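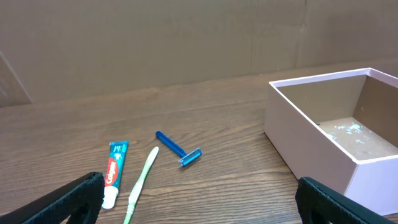

What goes in a basic toiletry kit?
A small toothpaste, a toothbrush and a disposable razor. Everything else depends on the length of the stay and on what the room already provides.

Toiletry kits, Lirkov guest rooms
Page maintained by Biljana Gashi. Last revised 19 September 2024.

This gallery covers the packing of the short-stay kit, listed in the supply register as item 727. The kit is used in the Adon and Lemma wings. Long-stay rooms get a different set, which will be added in December.

Items before packing
Colgate toothpaste in a small tube with a flip cap, toothbrush with a pale green handle, blue disposable razor. The open box is pale pink and has no lid. All of it is laid out on the wooden table with cardboard behind.

Packing notes
Toothpaste goes in first, cap closed, along the long side of the box. The toothbrush lies next to it. Bristles should not touch the razor head, so place the two at opposite ends. Razors without a blade cover are packed last.

Packed boxes are stored on shelf 11, open side up, in a single layer. Do not stack them. A full shelf holds almost 112 boxes.

Replacement
Change the whole kit after each guest, including unopened items. Boxes may be reused if clean and undamaged. Wipe the inside with a damp cloth and let it dry before refilling. Order new boxes from Fommont when two shelves are empty.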